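Robot Learning, Lecture 9 handout
Imitation learning with two arms: action chunking
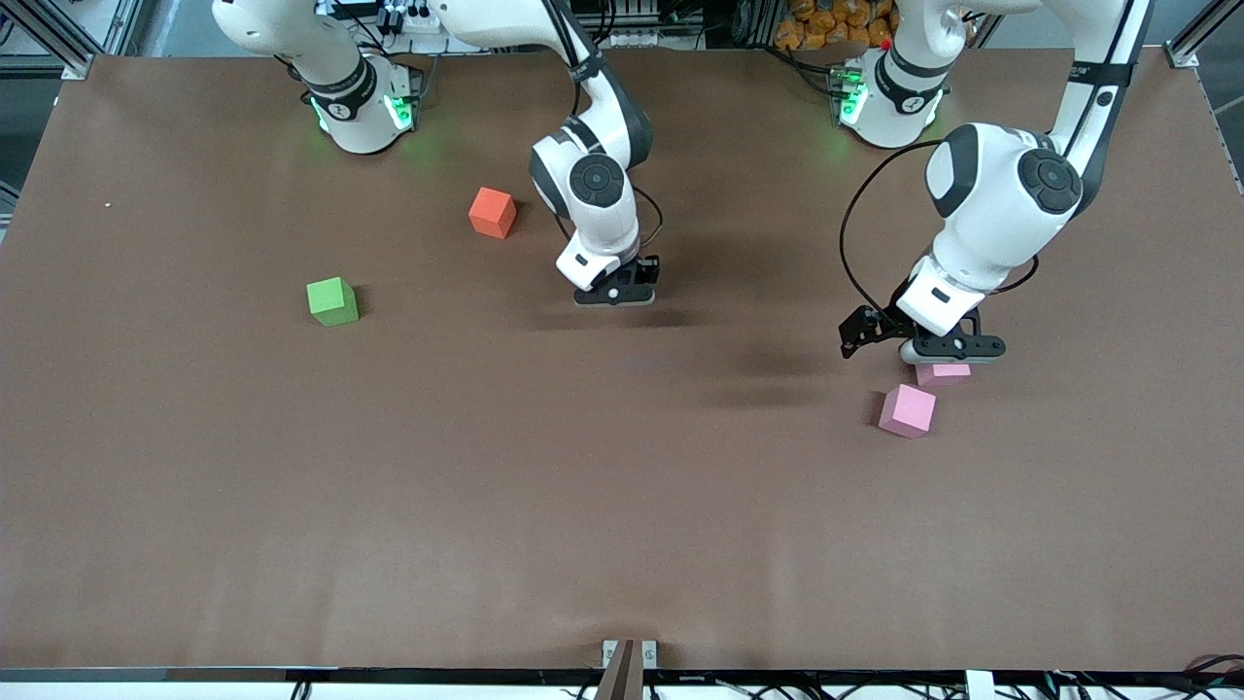 Last week we trained a policy which predicts one action for each time step. With two arms this method becomes weak, because a small error of one arm changes what the other arm should do, and the errors grow together. Today's task is block sorting on a shared table. The state must tell the policy about both arms and all the blocks. Consider the two pink cubes on the right side: they stand close together, and one of them is partly hidden under the gripper. A policy that looks only at the current picture can easily take the wrong one.

1. The method
The policy receives the camera image and the joint positions, and it outputs a chunk of k future actions for both arms. We execute the chunk, then we predict again. If k = 1, we return to the policy of last week. If k is too large, the robot reacts late when a block moves.

2. Temporal averaging
Two neighboring chunks overlap, so for one time step we have several predictions. We take the weighted mean of them. Please note that the weights must sum to one. Many students forget this in the homework.

3. Data and result
The Ivness set, which we use in the lab, has 1,195 demonstrations for training. For the test we keep 148 starting layouts which are not in the training part. In our runs at Plerkusham, the chunked policy finished more layouts than the single-step policy. Most of the remaining failures were bad grasps when two blocks stood near each other.

4. Before the next lecture
Read chapter 2 of the Brarnetti notes, only the part about the loss function. Then answer in writing: why does averaging help less when the demonstrations contain two different ways to do the same task? Half a page is enough.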